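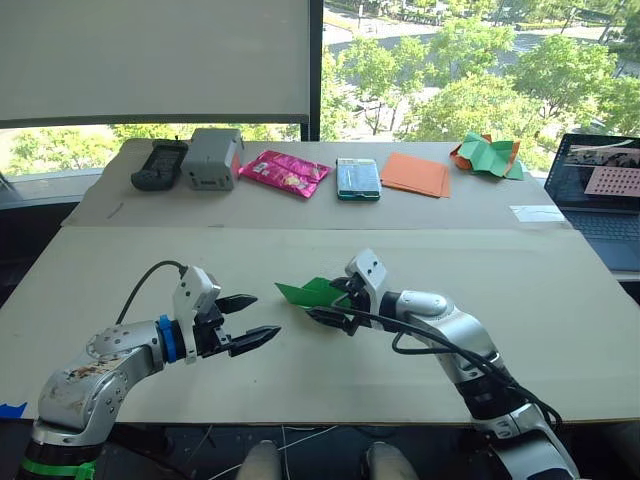
L jaw open, R holding the folded green sheet. Pletside fingers both arms.

February 21, 2023
Paper folding, finger comparison, cont'd from the foam card stuff.

Question for today: keep the Pletside ridged fingers or go back to the Tuler flat pads for the folding task. Need to pick one before we start logging for real. Pešek controller on both arms, same gains as last time, did not touch the impedance settings (tempting).

Setup notes so I don't redo this again:
- beige board on the front table, taped, check the tape before each session
- green paper only for today. Orange stack stays on the back board
- speed capped at 38 percent, both sides
- wrist cams on, head cam on, laptop at the right showing the feed
- zeroed both grippers with jaws shut. Left one needed it twice

Tuler pads first. 4 tries at picking up a single sheet off the board by the edge. Got it 3 times. The miss was the pad riding up over the paper and just pushing it along. Good grip once it's in there, no marks on the paper. But the pads are wide and they hide the corner from the wrist cam, so the operator is guessing. Also slow. Every small flap has to be done from the side.

Swapped to Pletside. Four screws a side, one of mine is getting chewed up, order more. Re-zeroed. Same pick, 4 tries, got all of them. Tips get under an edge much easier. Downside is they bite. You can feel the ridges on the paper afterward if it gets held a while, and if the force is up at the Tuler value it will tear a corner. Dropped the force limit two notches and it was OK after that. Write the new value on the card by the e-stop!!

Handoff right to left is the weak part. Left comes in level, right holds, and the gap has to be closed by the operator by eye. Tried letting the Pešek sync mode do the last bit. It overshoots, same as in September, and the sheet buckles. Turned sync off. Might be the tool offset, I have only measured the left one properly.
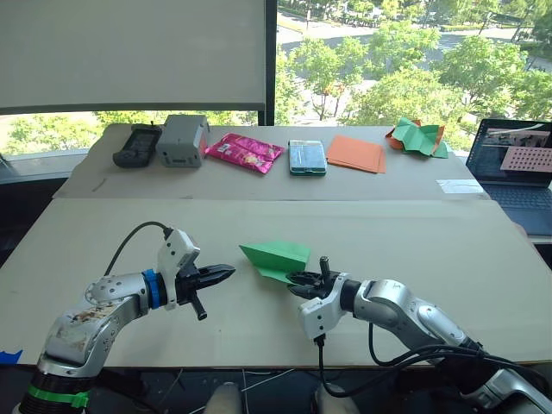

Grip point matters more than force, I think. Been treating this as a force problem for weeks. When the right gripper takes the body of the fold it squashes the layers and the thing opens up crooked when you let go. Better to take it by the tail corner, the way the right one has the airplane here, with the jaws still partly open behind the pinch and the nose pointing away toward upper left. Wings stay clear of the housing that way. Left kept closed while it waits, so it's a thin point and not a fork to snag on. Make that the default waiting pose. Should be one line in the Vistska script, if the script still loads.

Cable on the left wrist: the loop is high and it bothers me. Hasn't caught on anythng yet. Want it clipped lower before anybody does a wide reach over the back board. Right side bundle is the other way, hangs too low past the elbow. Redo both at the same time.

Things that went wrong, short list:
- Vistska recorder dropped the left wrist stream once, restart fixed it, no idea why
- pedal delay on the left, comes and goes
- head cam exposure hunts with the window behind. Lock it
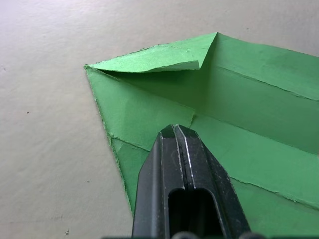 Wrist cam view with the Pletside fingers is the best argument for keeping them. With the Tuler pads the contact point was gone from view for the last bit of every approach. Now the two tips come together into a blunt chisel and you can put that right over a crease and still see paper on both sides, which is all I wanted. The fold lines read fine too, even green on green, and the bright flap at the top stands out well enough that the shadow under it tells you it's lifting. Fingers are already scuffed. Cosmetic so far but check the inside edges, a burr there would shred paper. Small specks on the table top, wipe it down before calibration, the blob finder may pick those up.

Pressing creases with closed jaws: works, sort of. Come down slow, drag along the line, lift. Edges of the paper get fuzzy if you run the same line again and again. Would like to try a thin sleeve over the tips for pressing only, but then it's a tool change in the middle of a fold, no thanks.

Going with Pletside for now. Tuler pads back in the drawer, labeled, with their screws in the bag this time.

Next:
- measure right tool offset, then retry sync
- waiting pose into the script
- cables
- orange paper, see if the lower force still holds
- ask about spare fingers, lead time was bad last order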